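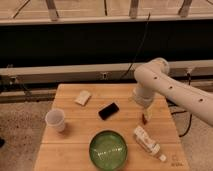 How to look over a used car before you hand over any money

My niece is buying her first car this month, and after the third phone call in one evening I promised her I'd write the whole thing down properly, so here it is for anyone else who finds it useful. I've bought and sold more old hatchbacks than I care to admit, most of them around Camthorpe and Wutmont, and I still go through the same steps every single time.

Step 1. Start with the paperwork

Ask to see the registration document and the service book before you so much as open a door. Check that the number on the document matches the one on the car, and that the address is the one you're standing at. If the seller says it's all "at my brother's in Karnulthorpe", thank them kindly and offer to come back on Sunday when it has turned up. 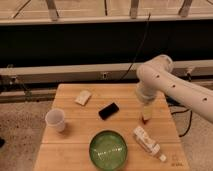
Step 2. Walk round the outside, slowly, in daylight. Crouch down at each corner and look along the doors and wings, where a ripple or a slight change of colour usually means a repair. Run your fingers along the gaps between the panels too; they ought to be even all the way down, as narrow and straight as the seams between the planks of a decent wooden table. A wide gap on one side and a tight one on the other is worth a polite question (and do wait for the answer, even if it gets awkward!).

Step 3. Have a good look at the tyres

You want plenty of tread and even wear right across. If the inner edge is bald and the rest looks fine, the tracking is probably out, and that can mean a kerb was hit rather hard. My old neighbour Hanneke Lambrechts bought a lovely little estate from Mertens and had to replace 2 tyres within 8 weeks, which took the shine off it.

Step 4. Start it from cold

Ring ahead and ask them not to warm it up, then put your hand on the bonnet when you arrive. Listen for rattles in the first few seconds and have a friend stand behind to watch the exhaust.
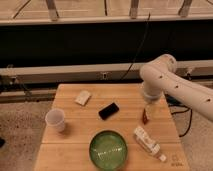 A bit of white vapour on a chilly morning is nothing to fret over, but blue smoke means oil is being burnt, and I'd walk away from that one unless you enjoy spending your evenings under a bonnet. Once it's running nicely, take it out for roughly 3 miles, with the radio off, and try a hill if there's one handy.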